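Clatulbridge packing kitchen sets aside money for its first robot arm

Apr 14, 2023

Good news from the Clatulbridge unit this week: the equipment plan for the packing side has been agreed, and there is a robot arm in it! It will be the first piece of automation the business has bought, and people here have been talking about little else over their tea.

The plan covers two stages. The first is a small bench-mounted arm with a soft two-finger grip, to be hired for a trial and then bought if it suits. The second is a short feed conveyor, which stays on the wish list until the arm has earned its place. Two suppliers, Egilsson and Vukico, have been asked to quote on the same written list of jobs, so that the prices can be laid side by side without any guesswork. Egilsson has already sent its first figures, and Vukico's are due shortly.

Vsevolod Skoryk, who looks after equipment and spares, has been working on the list since February. He started with a tally of every job done at the steel tables during one ordinary shift and came away with 231 separate lifts, turns and wipe-downs, far more than he had guessed. "I had pictured the arm doing the packing," he said. "Then I looked at the sheet and so much of it was handling film, moving packs about and keeping the table clear. That changed what I asked for."

It changed the budget too. The early draft put nearly everything into the arm itself. The version agreed this week holds back 3000 pounds for grippers and fittings, another 1000 for guarding and electrical work, and 800 for training, with a full day at the supplier's workshop for anyone who wants to go (the sign-up sheet is already filling nicely).

Soft, shiny wrapping is the hard part. Clear film creases, slides and throws back the light, and the polished tabletops do much the same, so both suppliers have been told to bring their cameras and test under our own lights. Skoryk also wants to see how a gripper copes with a pack that gives when it is squeezed. Hands manage it without a thought, and it is a real pleasure to see a quote request that takes hand work this seriously.

Table work at the unit: handling white goods in clear wrap, and clearing up with the blue dustpan.

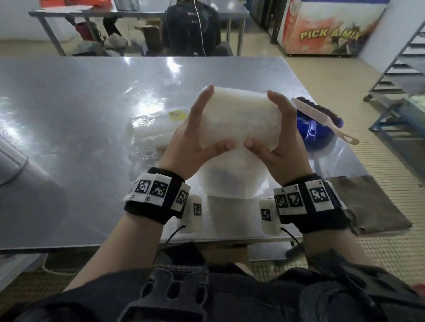
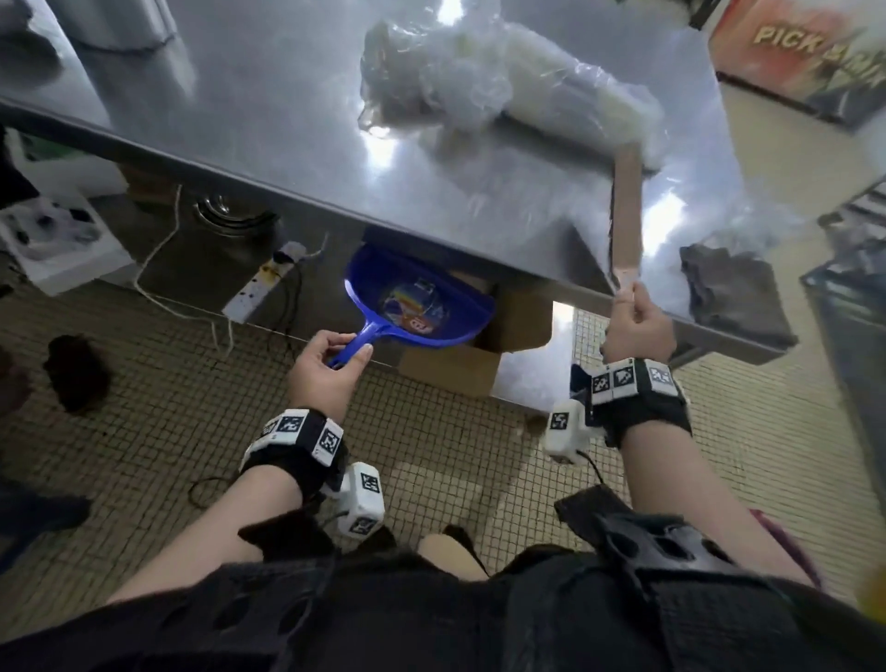
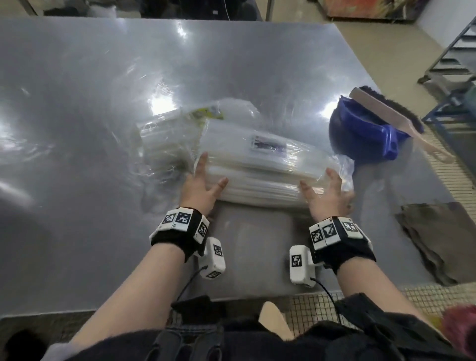 Sweeping and wiping stay with people for now, and the plan says so in as many words. A cleaning attachment was looked at and dropped on price, though Skoryk hopes to come back to it once the conveyor question is settled. He has pencilled in a spare gripper and a box of replacement finger pads as well, having been caught out by missing spares on the old label printer.

The trial will go by the name Batomine, chosen from the suggestions pinned up by the door, and will run on one table only so that orders carry on as normal at the others. Anyone who would like a job added to the test list should give it to Skoryk in writing, with a note of how often it comes up in a shift. Small, fiddly jobs are especially welcome.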